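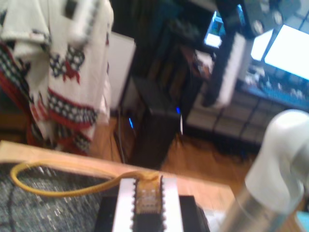 Setting up a board-seating task for a club robot arm

Filed under: Plencombe club notes, manipulation. Revised in August.

Every new member wants to start with the arm plugging something in. I understand why. It looks good on a video and the parents like it. I have also watched three seasons of it, and most of what gets reported as "it works" means it worked once, with the person who built it nudging the part over with a finger beforehand. So these are the steps we use at Plencombe now, with the claims kept small.

What you need

An arm with a two-finger gripper, any make, as long as you can jog it slowly and it stops when you tell it to.
A dead circuit board with edges the fingers can reach.
A holder with rails or a channel for the board to sit in.
A cable you don't care about.
A cloth or mat for loose parts.
A notebook. Paper. The Flimari logger is fine too but people stop reading what it says.

Do not use a live board. Do not use a board somebody hopes to get back.

Step 1. Fix the holder down

Tape is not enough. We tried double-sided foam pads and the holder crept a little on every push, so the numbers got worse all afternoon and two people spent that afternoon rewriting code that had nothing wrong with it. Screw it to a plate and clamp the plate. Then push it hard with your thumb in every direction. If you feel anything, start over.

Step 2. Sort out the cable before anything moves

A cable is the worst thing on the table. It has its own opinions about where it wants to lie, and it will be somewhere different on the next run. Leave slack in a wide loop, well away from the path of the fingers, and secure the far end. If the cable attaches to the board, move the board through its full travel by hand first and watch for the point where the loop pulls tight.

Some teams take the cable off for practice and put it back for the demo. You can do that. Just don't quote the practice numbers.

Step 3. Teach four poses

Above the board, at the board, above the holder, in the holder. Jog to each one at the slowest speed you have. Save them under names a stranger could read. "pose_final_new2" has cost us more time than any hardware fault.

Go back to the first pose after saving the fourth and check that it's still where you thought. On our arm it sometimes isn't, and I still don't have an explanation I believe. The Gu calibration script is supposed to deal with this. It helps some.

Step 4. Set the grip

Start too weak. Raise the force until the board stops slipping and go no further. Rounded fingers are kind to parts but they give you a small contact area, and a flat board will pivot in them if you pick it up off center. Try rubber tape on the contact faces before you write any code to compensate.

Step 5. Run it without the board

Fingers closed on nothing, full path, one hand on the stop. Watch the elbow and not the fingers. The elbow is what hits the monitor.

Step 6. Run it with the board, and write everything down

Decide what counts as a success before the first run and put it at the top of the page. Ours says: board fully seated in the channel, released by the gripper, no hand contact with anything on the table. A board that goes in crooked and gets straightened by the retreat move is a failure. You will want to count it. Don't.

We ask for 100 runs before anybody uses a percentage. Groans every year. Samira Abu Hammour's group did theirs over several evenings and their success rate dropped as they went, and that is the most useful result the club has had. They traced it to a finger pad working loose. Five runs would have shown them a perfect score.

Step 7. Move something

Shift the holder by the width of a pencil and run it again with the same saved poses. It will fail. Good, now you know what you built, which is playback. If the judges at Brurketti ask whether your robot "sees" the board, say no.

About learned policies

Yes, you can record demonstrations and train on them. One team turned up last season with 3,213 recorded episodes and a very nice chart. I asked how many had the cable on a different side, and they had to go look. A big pile of the same demonstration tells you little about the next table. If you want to go this way, finish steps 1 through 7 first and keep your scores, so you have something plain to beat. So far in our room the taught poses are ahead on a fixed holder. Once the holder moves, neither is much good.

Bring the notebook page to the next meeting, including the bad columns.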